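About Wulamside

Wulamside is an independent test workshop for robot grippers, arms, wrist cameras and the controllers that run them. We don't make any of these things and we don't sell them. Companies, colleges and research groups come to us when they have to choose between two or three products and want to see how each one copes with their own parts before they spend the money.

We are a small firm with one test floor, a store room and an office above it. The company was started by Filippos Mitsotakis-Vlachou and Mihret Tamiru, who had worked together at a packaging machinery maker called Vunton. Part of their job there was picking grippers from catalogues. The catalogues gave grip force, stroke and weight, and left out most of what the fitters later complained about: fingers that slipped on a shiny bag, cables that snagged at the elbow, a camera that lost the part as soon as the gripper closed over it. They began running their own trials in the evenings, and after a while other firms asked whether they could send things in too.

What we do

Most of our work is comparison testing. A customer sends us a box of the items they need handled, tells us what has to happen to them, and names the equipment they are thinking of buying. We set up each candidate on the same bench, with the same items in the same starting places, and run the same tasks. Our standard comparison is 200 attempts per gripper per task. Where the items are very alike, or where the first set of results is too close to call, we go to 400.

We also look at:

Arms — reach, repeat accuracy, how they behave when two of them share a small working area, and how easy they are to stop and restart.
Cameras — where to mount them, what they can still see when the fingers are closed, and how they cope with changes in room lighting.
Controllers — delay between command and movement, fault messages, and how long it takes a new operator to get going.
Fingertips and pads — grip on smooth, soft or see-through surfaces, and wear over a long run.

If you only need one of these, we will quote for just that part.

The test floor

Our two-arm benches are built on aluminium extrusion, with an arm mounted on either side so that both can reach the middle of the table. We chose this layout early on and have kept it. It lets us compare a left and right arm on one task, or fit a different gripper to each side and swap the objects between them. The tabletops are plain wood. We have tried mats and coloured boards, and we still use them when a customer asks, but wood is closer to what many of our customers have in their own rooms.
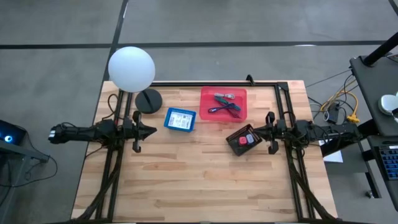 Mulugeta Seyoum
Test Floor Lead, Wulamside

Mulugeta looks after the benches and writes most of our test plans. He wrote the rest of this section.

Small trays and baskets come up in nearly every job, so a good deal of my planning is to do with them. A tray with cables in it, like the red one on the bench, asks quite different things of a gripper from a single solid object. Cables bend, cross over each other and slide under the edge of whatever is next to them. A two-finger parallel gripper can pick up a cable well enough if it comes down square to it. When it comes down along the length of the cable, you often get nothing, or you get two cables at once. We score those separately, because a customer sorting leads will care a great deal about the second kind of miss.

The black mesh tray is there for a different reason. Mesh has a lot of small edges for a fingertip to catch on, and anything inside it has to be lifted clear without dragging the tray along. Round objects, such as the globe of a lamp, are harder again for flat fingers. I like to keep one on the bench even when it isn't the item being picked, to see how well the arm plans its way past it.

Cable routing on the arms themselves is the other thing I would ask any buyer to look at. Two arms working towards each other carry their cables into the same space. We bundle ours along the arm and down the posts of the frame, then run each joint through its full travel by hand before power goes on. If a bundle pulls tight at any point, we re-tie it and start again. It takes most of a morning on a new arm, and we put that time in the quote.

Our reports

Every customer gets a written report and the full set of logs. The report says what we tested, how it was set up, what happened and what we would do next. It does not give an overall score out of ten. We found that people read the score and skipped the pages on failed grips, and those are the pages that tend to matter once the equipment is on site.

Our longest study so far was for Ambaye, a firm that refurbishes small electrical goods. It ran to 1,454 logged attempts across three grippers and two camera positions. The gripper Ambaye had been leaning towards came second. Moving the camera further back along the wrist made more difference than changing the fingers did, and they kept the gripper they already owned.

Makers also send us equipment before it goes on sale. We test it in the same way and charge the same rate. They may comment on a draft report, and we will correct a mistake of fact, but the findings stay as they are.

People

Filippos Mitsotakis-Vlachou, Director. Handles quotes, customer visits and the first talk about what you need tested.

Mihret Tamiru, Director. Runs the controller work and wrote the software we log with.

Mulugeta Seyoum, Test Floor Lead. Benches, test plans and training for visiting operators.

Lemlem Wubshet, Camera and Lighting Engineer. Joined us from Pirngate, where she worked on inspection cameras for bottling lines.

Leif Thygesen, Workshop Technician. Makes brackets, adaptor plates and fingertips. There are 44 adaptor plates on his rack at present, so there is a fair chance we can already mount what you have.

Working with us

A normal comparison takes three weeks from the day your items reach us. Please send more than you think we'll need, as some will be dropped. Customers are welcome to come in and watch a run, or to drive the arms themselves under supervision, and we would ask you to book that ahead with Mulugeta.

Bench time for January is open for booking. Items and equipment are returned at the end of each job unless you tell us otherwise.

Page last updated 21 Nov 2022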